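Nerkport, November 5, 2017 - Zarnon Press is glad to announce a new book for people who like to receive guests at home but do not like the stress of it. The title is "Supper for the Street", and it is on sale now in bookstores and from the Zarnon website.

The author, Chi-keung Kong, has cooked for neighbors' dinners in the Liao quarter of Nerkport for nine years. In this time he kept notes about what people ate and what they left on the table. These notes became the book. It has 60 recipes, and most of them can be made the evening before.

The first part is about planning. Mr. Kong explains how to write an invitation that people will answer, how to borrow chairs, and how to arrange the food so the line moves. There is also a shopping calendar which starts two weeks before the dinner and can be copied and put on the refrigerator door.

The second part is the recipes. They are sorted by the size of the group, from a small table of friends to a full street. The cold noodle salad, the baked rice with mushrooms and the plum cake were tested in July at the summer supper in Drekholm, where more than 400 guests came to eat.

"I wanted a book that stays open in the kitchen," said Mr. Kong. "If there is sauce on the page, I am happy."

A short last part deals with the hours after the guests go home - washing, storing the leftovers, and returning to each family its own bowls. Zarnon Press will offer this part as a free download until the end of the year. 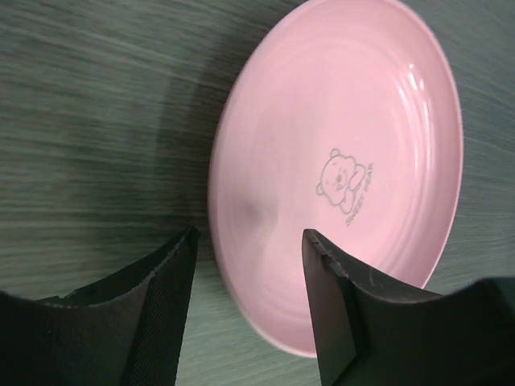
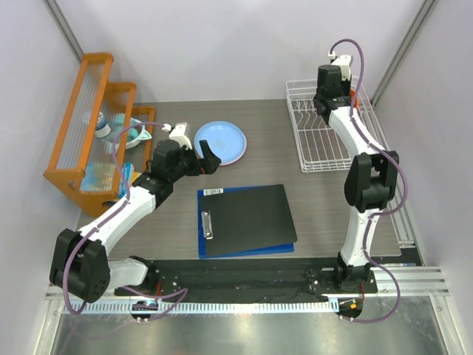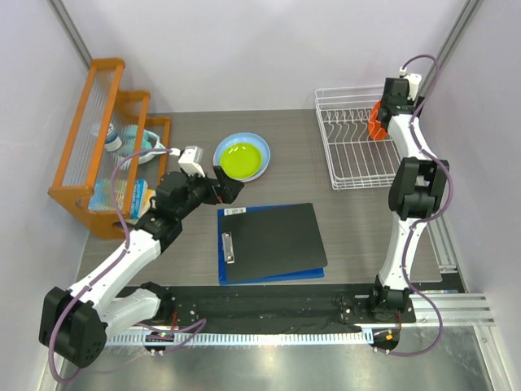 Drekholm readers have already sent their first opinions, and one of them wrote that the shopping calendar alone saved her a whole afternoon, though she would like more dishes without eggs in the next edition.

Review copies can be requested from the press office of Zarnon Press in Nerkport. Mr. Kong is available for interviews and cooking demonstrations.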